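I gave up the storage unit in Grevivmont at the end of May. I had rented it for six years, and the rent had gone up to 243 dollars a month, more than anything in it was worth.

Most of what I kept there was my aunt's. She left boxes of receipts, sewing patterns and some 700 slides, nearly all of them from one trip to Plallby. I went through them on the kitchen floor over two weekends and kept a shoebox full. The patterns went to a shop on Pleretti Street.
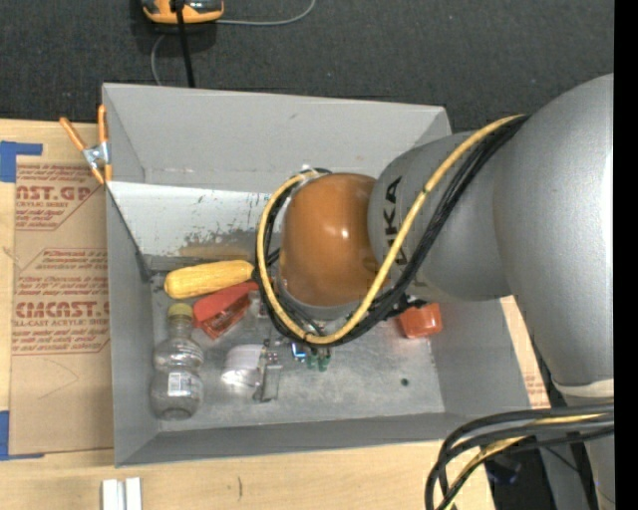 Zhiqiang Meng wrote to say that I should have scanned the slides before throwing any out, and that a cousin might have wanted them. I did ask the cousins. One took the projector, and the rest didn't answer.

I still have the receipts to deal with. They go back to her first apartment, and I plan to read them before they get shredded in July. The lock is in my desk drawer, and I can't find the key.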